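Gemberg Parts Reuse Program
Interim report to the Alska Fund, 17 November 2020

The grant has now supported two training rounds at the Ovesum site. Enrollment reached 168 against a target of 300 for the full term. Classes stopped in March and resumed with smaller groups - a change that raised costs per trainee.

Spending remains within the approved budget.
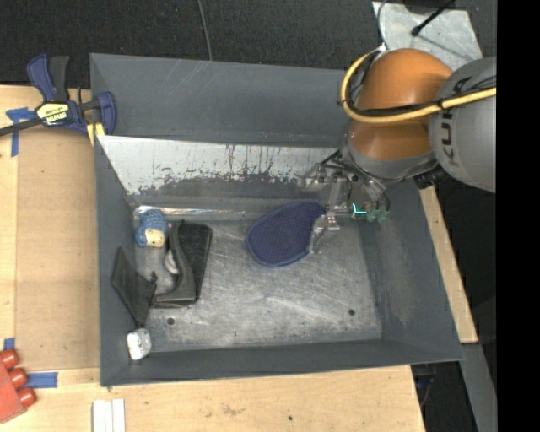

The lease on the Duan classroom ends next spring, and we request approval to move unspent travel funds to rent.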